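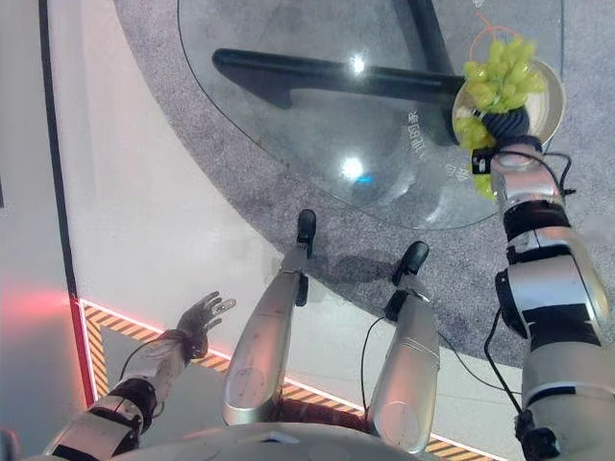
Last updated: Oct 3, 2022
Reading time: 3 min

Covside external fixator

The Covside external fixator is a modular frame used to hold broken bones of the lower leg in position from outside the body. It is made by Fokis and belongs to the group of unilateral fixators, in which all the pins enter the limb from one side and are joined to a single bar. It is used mainly for open fractures of the shin bone, for fractures with heavy swelling, and as a temporary measure before a plate or nail is fitted.

Construction

The frame has three kinds of part: threaded pins, clamps and a connecting bar. The pins are stainless steel and are screwed through the near wall of the bone and into the far wall. The standard pin is 5 mm across at the thread. A narrower pin is supplied for the heel bone and the foot.

Each clamp has two jaws set at right angles, one for the pin and one for the bar. Both jaws are closed by one bolt. Until the bolt is tight, the clamp can turn on the bar and the pin can tilt within it, so pins need not be parallel. An earlier clamp, the Uninero, had a separate bolt for each jaw and remains in use in some hospitals. Uninero clamps fit the Covside bar, but the two patterns are not normally mixed on one bone segment because they are tightened to different settings.

The bar is a carbon fibre tube. Carbon fibre lets X-rays through, so the fracture can be checked without the bar hiding it. The longest bar in the standard set measures 227 mm. Two bars may be linked end to end with a coupling where a longer span is needed, or set side by side to make the frame stiffer.

Application

The frame is fitted under general or spinal anaesthetic. Pins are placed on the inner face of the shin, where the bone lies close beneath the skin and there is little muscle to pass through. A small cut is made, the soft tissue is parted down to the bone, and the hole is drilled through a sleeve. The pin is then put in by hand. Power insertion is not advised for the standard pin, as heat at the tip can damage the surrounding bone and lead to early loosening.

At least two pins are placed in each main fragment. The outer pair is set first, the bar is attached loosely, and the fracture is brought into line under X-ray. The clamps are then tightened, and the inner pins are added through the clamps already on the bar.

Stiffness

The stiffness of a unilateral frame depends on several settings that the surgeon controls. It rises when the bar is moved nearer to the skin, when the pins within a fragment are spread further apart, and when the inner pins are brought closer to the fracture. Pin diameter has a large effect, as resistance to bending increases with the fourth power of the diameter. A pin that is too wide for the bone, however, weakens it, and the hole is generally kept below one third of the bone's width.

Clearance between skin and bar must allow for swelling. If it is too small, the clamps may press on the skin in the first days after surgery.

Aftercare

Pin sites are covered with a dry dressing after surgery. Later care varies between hospitals, and both daily and weekly cleaning are in use. The clamp bolts are checked at each clinic visit. Where the frame is temporary, it is commonly exchanged for internal fixation within 14 days, while the pin tracks are still clean. Where it is kept until healing, removal is usually an outpatient procedure.

Complications

Infection at the pin site is the most frequent problem. Most cases are confined to the skin and settle with cleaning and oral antibiotics. Deeper infection, or a pin that has become loose, calls for the pin to be taken out and, where the frame would otherwise be unstable, replaced at another level. Other recorded complications are delayed union, loss of alignment, stiffness of the ankle and, rarely, fracture through an old pin hole.

Variants

The Tsakiris ring adaptor joins a Covside bar to a circular frame, giving a hybrid construction for fractures close to the knee or ankle, where the end fragment is too short for two standard pins. Fine tensioned wires hold the short fragment and ordinary pins hold the shaft. Three sizes of adaptor are made.

See also: Intramedullary nail; Circular frame; Pin-site care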